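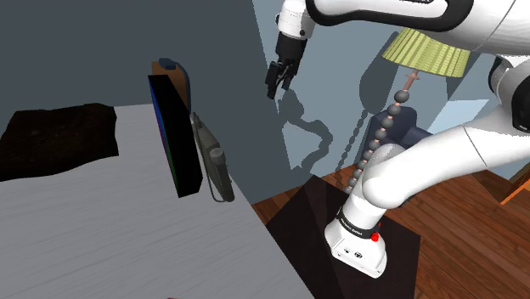
Findthorpe Robotics Club — progress report to the Lindlow Fund
8 May 2020
From: Sewwandi Samarakoon, club lead
To: Ashraf Radwan

Ashraf, sorry this is short and a bit rough. Budget lines at the bottom, anything missing shout and I'll send it on.

Where we are

The real arm is locked in the school workshop and we can't get at it. So since the building shut all work has moved into the simulator. You agreed to this by phone, putting it in writing here so it's on record. The students run it from home, those with weak laptops log in to the club machine, which Szabolcs Győri has set up under his desk and restarts when it falls over.

The task has not changed from the January plan. Pick up an object from a table, lift it clear, hold it, put it down again where asked. Same arm model as ours, same kind of gripper. What has changed is the room. We had planned a bare bench. The students wanted somewhere that looked lived in, so we went with a furnished one, and it has made the job harder in a useful way — more shadows, more clutter behind the table, more things for the planner to steer round.

Runs so far

Target for this stage was 600 recorded attempts. We have 111. Not where I wanted to be. Two reasons: the first fortnight went on logins and nothing else, and each attempt is being driven by a student by hand, who then writes up a short note. The notes are slow but I don't want to drop them, they are the best bit of the project. Lahcen Sqalli has the younger group and theirs are better than mine.

I think 600 is still possible by the end of the grant but would rather say now that 3000 (the stretch figure in the application) is not. Please could we strike it.

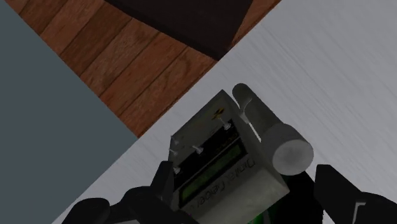

Grasping is the part that has moved on most. Before the shutdown the group only ever worked with plain blocks, and a block forgives nearly anything. The new objects don't. The one that has caused the most talk is the boxy grey device with the green screen, because the cylinder down its right side spoils the obvious grip and there are little pegs standing up on the face as well. Ebbe Kristiansen's pair wanted to come at it square on. The others argued for letting it sit tilted between the fingers and sorting out the angle at put-down. Both approaches are being kept and logged seperately, we'll compare when there are enough attempts of each.

Other objects are going in as students ask for them. Rule is that whoever asks has to write down beforehand how they think it should be held, and why. Some of these are very good. One ran to two pages.

What hasn't worked

Putting things down. Students let go too high and the object tips. Ebbe thinks a slower last stretch would sort it, we'll try that next.

The Brolta plug-in. Paid for in January, meant to let us swap between the simulated arm and the real one with the same script. Does not install on the club machine. Szabolcs has written to them and had one reply, which asked him to try it again. He is giving it until the end of the month, then we ask for the money back.

Attendance. Good in the older group. In the younger one we lose people when the evening session runs over, so Lahcen has cut it to 45 minutes and moved the write-up to their own time. Three who had stopped coming are back.

Students

Nobody has formally left. Two have no computer at home and are phoning in, they plan the grasps on paper and a partner drives. Works better than I expected but it isn't fair on them to go on like that. See money.

Ghoneim College have offered to judge the end of year demo online. Said yes. Students would present their own runs, failures included, ten minutes a pair. You'd be very welcome, I will send the link once there is one.

Money

Travel line untouched and will stay that way, no trips now. I'd like to move it across to two second-hand laptops for the students above. Need your OK in writing before I can order.

Plug-in: £100, spent, may come back to us.

Spare gripper pads: not ordered. No point untill we are back in with the real arm.

Everything else as per the January sheet.

Next

— get attempts up, two driving sessions a week for the older group instead of one
— slow put-down, test with the meter first and then the rest
— Lahcen to collect the best notes into one file for the judges
— decision on Brolta
— your answer on laptops and on dropping the 3000

Next report at the end of term unless you want one sooner. Phone is best for me at the moment, emails are piling up a bit.

Sewwandi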